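Blog > Reviews > Hardware

Three weeks with the Floson two-arm bench kit

09/08/2025

I said in March that I was done buying robot kits for a while. Then Liltholm started renting out the Floson by the week, so I took one for three weeks instead of buying it. These are my notes.

The rental is $250 a week, plus shipping both ways. What you get is two arms, two parallel grippers, a base, the power supplies and a head camera. The manual is 57 pages, and the first half is wiring. It took me one long evening to put it all together. The bolts are all one size, which I liked. The cable from the elbow to the wrist is longer than it needs to be, and I had to watch it on wide moves to the side.

Setup on the software side was slower. The control program is made by Walczak and you have to make an account with them before it will talk to the arms. Mine didn't go through the first time and support took a day to answer. Once I was in, calibration was easy. You move each arm to a few set positions by hand and press a key.

I kept the tasks simple, with things I already had at home. Pens, cups, sunglasses, a pink plate, a few colored blocks.
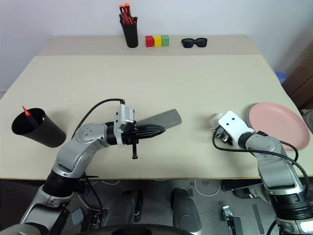 Flat things were the hardest. The gripper jaws have teeth, and they hold well once they are closed, but getting hold of something thin that is lying on a table takes a careful approach from the side. I recorded 103 tries at different pickups over the three weeks. Pens standing in a cup were fine. Blocks were fine. Most of the misses were thin items, and 11 of them ended with the thing on the floor.

Working both arms together is the reason to rent this kit over a cheaper one. Passing an item from left to right worked better than I expected, as long as I kept the speed low. At full speed the arms shake a little when they stop.

Noise is not bad. I ran it at night with the door shut and had no complaints.

I have not tried the newer gripper pads that Kumadside sells for it. A reader asked about those last time. If I rent again I will get a set and post the results.

Would I buy one? Not at the full price. For a short project I would rent it again, and I would ask Liltholm for a spare wrist cable up front.

Get new posts by email. Enter your address to subscribe.

Contact | Copyright 2025 | Back to top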